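# Cloro cubes – frequently asked questions

Product support page for the Cloro sorting and counting cubes, distributed by Roltport. Maintained by Wanting Hou.

## What is in the full tub?

The full tub holds 342 cubes in mixed colours. The refill tub holds 261 and comes in one colour only. Lids are interchangeable between the two.

## Are the cubes interlocking?

No. Cloro cubes have plain faces and do not connect. They can be stacked, but a tall stack will not survive a bumped table.

## Which table surface works best?

A flat, matte surface in a neutral colour. Gloss laminate reflects overhead lights, and patterned cloths make the smaller pieces hard to find. Grey suits every colour in the range except our own grey, which we recommend using on white.

Yellow is the easiest colour to pick out on a pale greyish top, including where shadows fall across it. Use it for the start marker in single-piece exercises, and keep other pieces well clear of it. 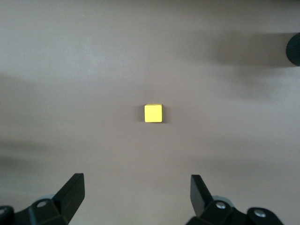

## Why does the top face look lighter than the sides?

Each cube is one colour throughout. The top face catches more light and has a slight gloss, so the sides appear deeper. Turn the cube over to check. If one face is still a different shade in the same light, send us the batch code from the base of the tub.

## How do I clean them?

Warm water and mild dish soap. Dry on a towel before returning them to the tub – trapped moisture leaves a film on the faces. Do not use the dishwasher or any solvent cleaner.

## Can I mix Cloro cubes with Nultora or Lü sets?

For colour sorting, yes. For measuring or stacking, no, as the edge lengths differ.

## What is the largest order you ship?

Up to 1,916 cubes per carton. Larger orders are split and may arrive on separate days. Orders placed on Sunday are processed the next business day.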